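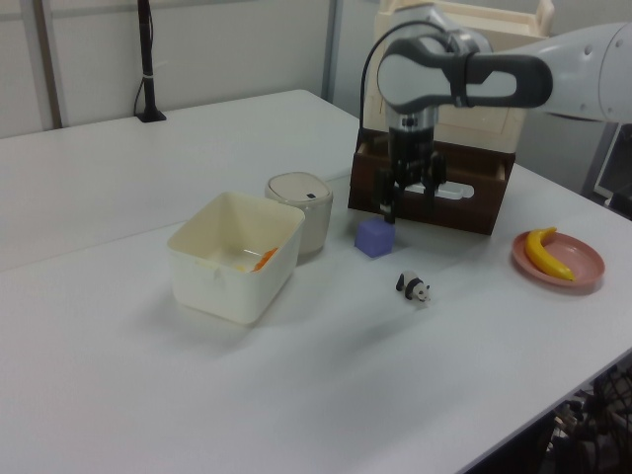
Gripper over the purple cube, with the open drawer behind it.

Checking a grasp planner before you believe its score

Tavlow gives every grasp candidate a confidence score, and most people sort by it and send the top one. I don't trust the number. It tells you how much the network likes the grasp, and it was very fond of some terrible ones on our table last January.

The steps below assume Tavlow is installed and your camera is calibrated. If you aren't sure about the calibration, stop and redo it.

1. Set up a small target with taller things near it. A cube close to a toy panda will do. A cube alone on a bare table proves very little.

2. Ask for candidates and save them all:

tavlow plan --target cube --keep-all --seed 611

Fix the seed. Without it you'll get a different list each run and end up arguing about nothing.

3. Open the list in the viewer and hide the scores. Pick the five grasps you would choose yourself, then turn the scores back on. If your choices sit near the bottom, look at the point cloud before blaming the planner. Ours had a hole where the cube's far side should have been.

4. Replay each approach with the collision margin doubled. Anything that now fails was only just passing - treat it as a fail.

5. Move the neighbouring object slightly and plan again. The best grasp should change a little. If it jumps to the other side of the cube, the scene model is probably stale. Clear it with tavlow scene --reset.

Umut Keskin says step 4 is too strict for open containers, where doubling the margin rules out nearly everything. He may be right. I still run it and read the failures by hand.

Version 5 is supposed to report uncertainty separately from the score. I'll update this page when I've seen it work.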